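Sort Your Desk Supplies with One Carry Basket

I love this little job! It takes 12 minutes, costs next to nothing, and afterwards the stapler lives in one place instead of four. All you need is a plastic shopping basket with a folding handle. Mine came from the Dabbas market in Zerovside, but any colour will do.

Step 1: Clear everything out

Start with an empty basket and set it towards the back of the table, so there's room to work in front. Then put your supplies down beside it, spread apart. Stapler, utility knife, marker pen, whatever you've got (you'll find more in the drawer, trust me).

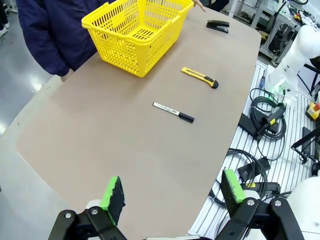 Step 2: Check each item

Test the marker on scrap paper and press the cap on until it clicks. Slide the knife blade right back in and lock it. Open the stapler and top it up.

Step 3: Load the basket

Heavy things go in first, flat on the bottom. Slotted baskets let thin pens poke through, so stand those in an old mug or lay down a piece of cardboard cut to fit. Fold the handle up, give it a gentle lift and shift anything that slides. Then pop it on a shelf, well out of reach of the kids!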